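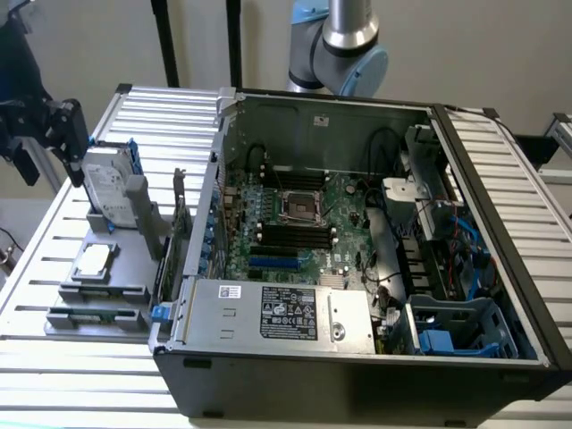 ## Week 6: What happens when you delete a file

Last week we got as far as folders and I promised we'd get to the good stuff, so bring your questions, because this is my favorite session of the whole course!

Let's start with the idea that trips up nearly everyone (me too, for years). A file and its name are kept in different places. The drive holds your data in little blocks, and somewhere else it keeps an index that says "letter to grandma starts at this block, goes on to that one, then jumps way over there." When you open the letter, the computer looks in the index first and then goes and fetches the blocks.

Now delete the letter and empty the trash. On an ordinary spinning drive, the blocks mostly stay put. The system crosses out the index entry and marks the space as free, and your words sit there until something else gets written on top. Could be seconds, could be years. I once pulled a whole season of Lusirville softball scores off a drive that had been "cleaned" before it went to the thrift store.

Solid state drives behave differently. Many systems tell them right away which blocks are free (the command is called **trim**), and the drive may clear them out whenever it has a quiet moment. So if you lose something on one of those, your chances of getting it back are a lot worse. Please write that down, it matters for the homework.

### Why files get split up

Say you save three things in a row, then delete the middle one. You've got a gap. Save something bigger than the gap and part goes in there, part goes elsewhere. That's **fragmentation**. On a spinning drive the head has to travel back and forth to collect the pieces, and you feel it as slowness. On a solid state drive there's no head, so you hardly notice, and running a defragmenter on one just adds wear.

### A detour about limits

A lot of older PCs couldn't see past 528 megabytes on a hard drive, however big the drive was. The startup software and the drive each had their own way of numbering locations, and the part they agreed on ran out right there. I love this story because the space was sitting there the whole time, and what was missing was a way to write down the address. We'll meet the same problem again in week 8 with network addresses.

### If you lose something important

- Stop using the drive. Every download and every saved page can land on top of what you want back.
- Check the trash and your backups first. (Yes, I know. Check anyway.)
- Install recovery software on a different drive, and save what it finds to a different drive too.
- If the drive is clicking, turn it off and leave it off.

### Homework

1. Work through the Brurnico practice disk, the one with the deleted recipes. Make a copy of the disk file first and only touch the copy.
2. Write half a page on why one recipe comes back whole and another comes back with a chunk of the Skenia bus timetable in the middle of it. Hint: look at the order things were saved.

Reading is the index chapter in the course packet. Skip the pages on permissions for now, we'll do those after the break.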